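Home | Guides | Rooms | Contact

August 20, 2005, posted by the Wodero desk

4. Setting up your room safe

You'll love how easy this is! With the door open, press RESET and enter 3 to 18 digits.

Note: the Udach wing has older safes, so use the key from reception.
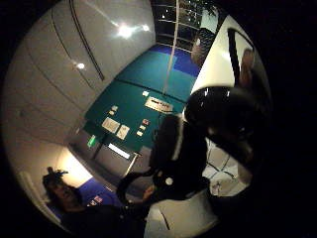
5. Booking breakfast

Dial 300 from your room phone before midnight and pick a time.

Caution: 600 is the night line, please don't order eggs on it!

Comments
Worked first try, thanks!
Does 300 work in the Louro annex too?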